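From: Lucienne Deschamps
To: bench-and-bin list
Date: 2 May 2023
Subject: Re: [bench-and-bin] sponges, yellow, too many of

Hi all,

Yupin Khunthong wrote:
> We are down to the last of the big sponges and I'd like to put one
> order in for everybody before the Prandley account closes for the
> month. Can each table tell me (a) what you use them for, (b) whether
> you want the long ones or the little cut pieces, and (c) whether you
> still have a yellow bin or if it has wandered off again? Also Duván
> says somebody is storing snacks in theirs. Please don't.
>
> Yupin

OK, I'll go first, because I'm the one who talked everybody into the yellow bins back in November and I feel kind of responsible!

(a) Mostly we put them away, take them out and put them away again, so they don't wear out the way a kitchen sponge does. What happens to ours is that they get squashed at the bottom of the gray basket under heavier stuff and come out with a permanent bend. I've been asking people to put the sponges in last. Sipho has been very good about this. Hugo, I love you, but you throw everything in from above like it's a laundry hamper.

(b) A mix, please. The long one is the nicest to handle but it takes up a lot of room in the bin, and the small one is so easy to lose track of that I'd want a few extras. I went through the Texier listing and their "assorted" pack looks fine to me (10 in a pack, and they'll swap a pack if the sizes come out too much alike). Two packs would keep us going for ages, so put us down for 20. If it's cheaper through Prandley then go with Prandley, I'm not picky about whose sponge it is.

(c) Yes, we still have our bin! 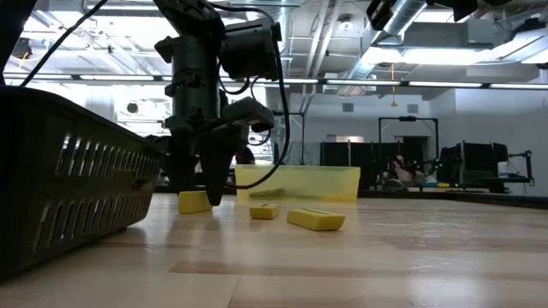 Our sponges out on the table, yellow bin behind them, gray basket at the left.

You can see straight into the side of that bin, more or less, and that was my whole argument for getting the see-through kind. With the dark basket you have to go up to it and lean over. I know it's the bigger one and holds a lot more, and I'm not saying get rid of it, I just think it should be for things that are all the same and that nobody has to hunt for. Duván wanted labels on everything instead. We could do both? Does anybody still have the Braltine label maker, or did that go back?

Now, the other thing, and this is where I need some opinions. Yupin, you asked about sponges and I'm going to drag in the whole table, sorry.

We've been trying to settle on a layout so that whoever comes on next doesn't spend the first part of the shift looking for stuff. My version is: yellow at the back, black trays at the front, things to be sorted in the middle, and any hand tool goes down between the two trays. Hugo would like the trays at the back and the yellow one in front where it's easier to get at. I've tried it his way and I keep wanting to reach over things, but maybe that's just what I'm used to.
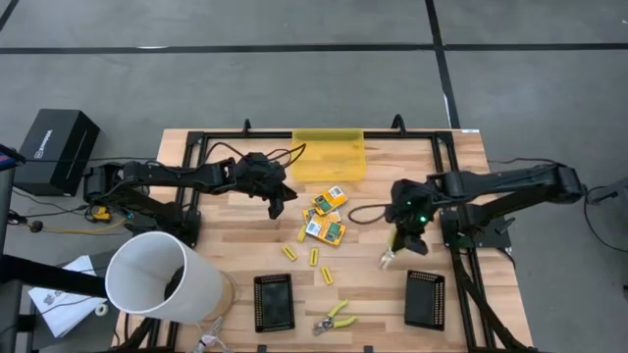

Yellow tray at the far edge, black trays along the near edge, wire cutters in between.

I do like having the boxed packages and the small yellow pieces in the same patch of table to begin with, and then you work outward from there. The packages are the easy part. It's the little pieces that end up scattered all over, and I'd be happy to hear from anyone who has a better system than "keep going until the table looks clear."

The wire cutters do need a real home, though. Between the trays is OK while you're working, but they should be hung up at the end of the day, and I've put a hook up for them next to the Flirnetico cabinet. Yellow handles, you can't miss them. Same goes for the white containers: stand them up when you're finished, please, they roll.

So to sum up for the order, Yupin: 20 sponges for us, mixed sizes, no new bin needed, one roll of label tape if the label maker is still around. I do not need 418 of anything this time (those of you who were here for the zip ties will remember). And whoever has the snacks, I don't mind, but use a paper bag.

If anyone feels strongly about trays front or trays back, reply to the list and not just to me, so Hugo can see it too.

Lucienne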